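26 March 2018

Up too early. Bus to Listton late agian, 2 quid short on the fare, driver let me off. Must ring Lindqvist re: the hinges, he said July (July!!) for delivery. No.

Started on the drawer bits before tea. The screwdriver with the orange collar, and the yellow tray.

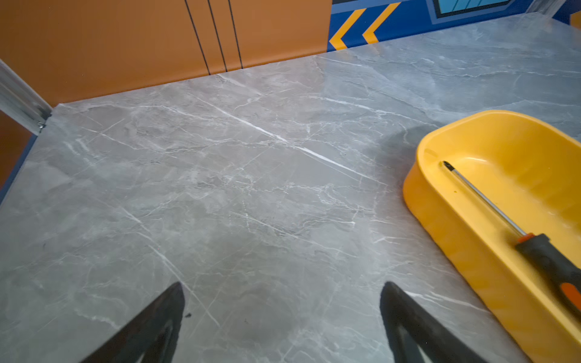
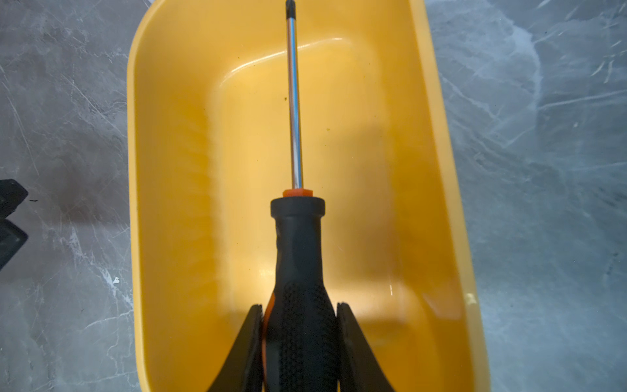
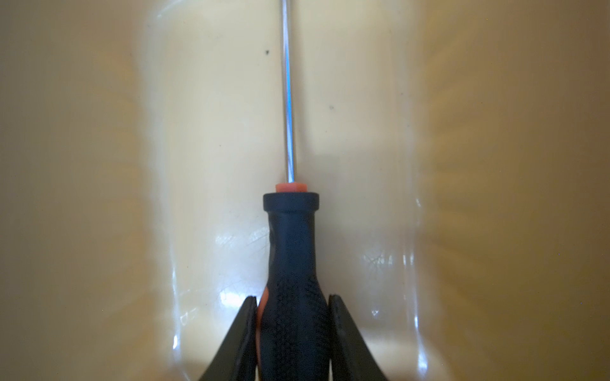
Still no sign of the short screws. Fandstead want 916 for the worktop job, roughly what I feared. Rang Sidance instead, on hold for ages, gave up. Soup. Bins tomorow, dont forget the green one. Knee bad again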